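Home | Boards | Rules | Members | Log in
Search this board Go Advanced

Board: Household and Pantry
Topic: Salting the water for corn on the cob

retau_kitchen wrote:
Members are asked for their views on whether salt should be added to the water when boiling corn. The Retau community cookbook calls for it. My own practice has been to leave it out and to season at the table.

Skutance wrote:
The cookbook is correct in my opinion. One spoonful per pot is sufficient, and the ears should boil for six minutes. I have followed this method for 20 years and see no grounds for changing it.

Dzene12 wrote:
I must respectfully disagree with the previous member. Salt in the water toughens the kernels, in particular with corn picked late in September. I would also question the timing. Older ears require about 14 minutes — sometimes longer.

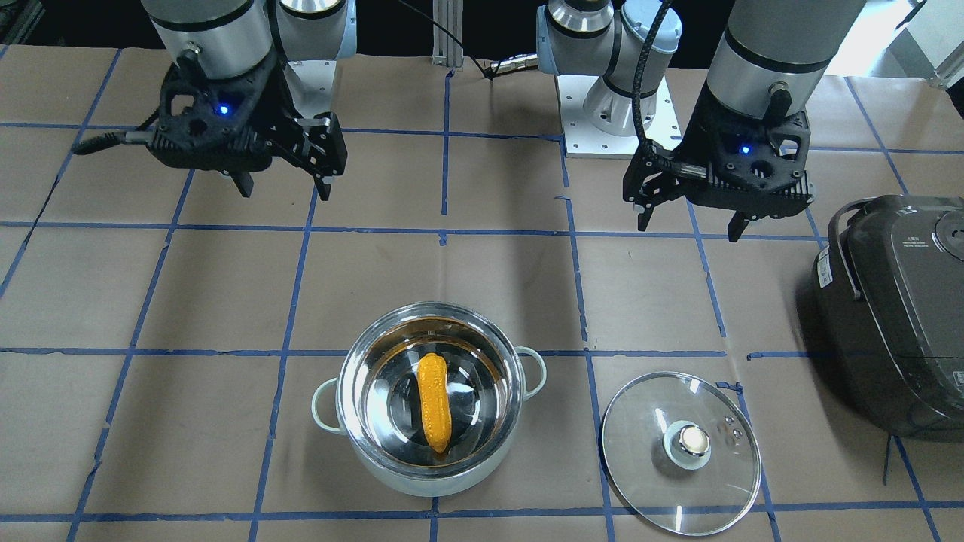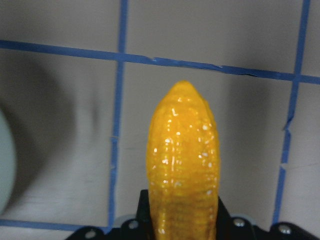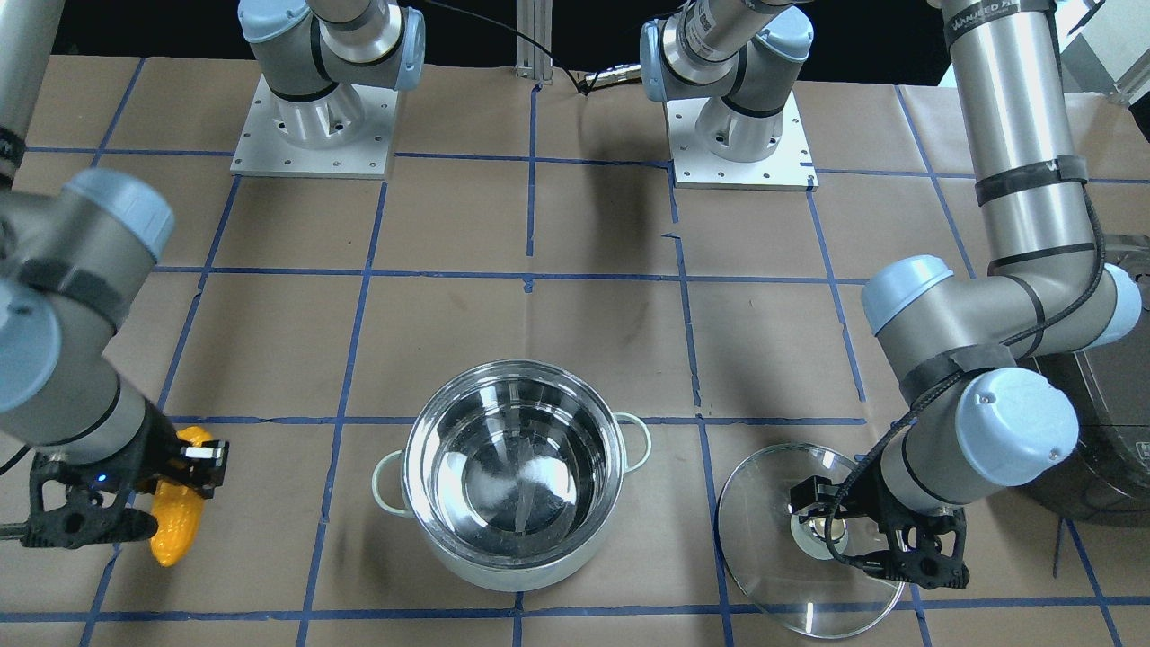
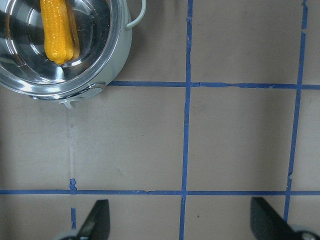 Last one: corn in the pot, one ear.

Skutance wrote:
Fourteen minutes is excessive for any ear fit to be served. The toughness described is the result of overcooking. Salt has no part in it.

Zender wrote:
Both members may wish to state which variety they are using. White corn and yellow corn were discussed at length in the earlier topic, and the results did not agree.

Dzene12 wrote:
Yellow, bought the same morning. My position on salt is unchanged.

retau_kitchen wrote:
Thank you for the replies. I will prepare one batch by each method and report to the board.

Recent topics
Storing onions over the winter
Lids on or off for dried beans
Retau cookbook, corrections to the soup chapter
White corn or yellow corn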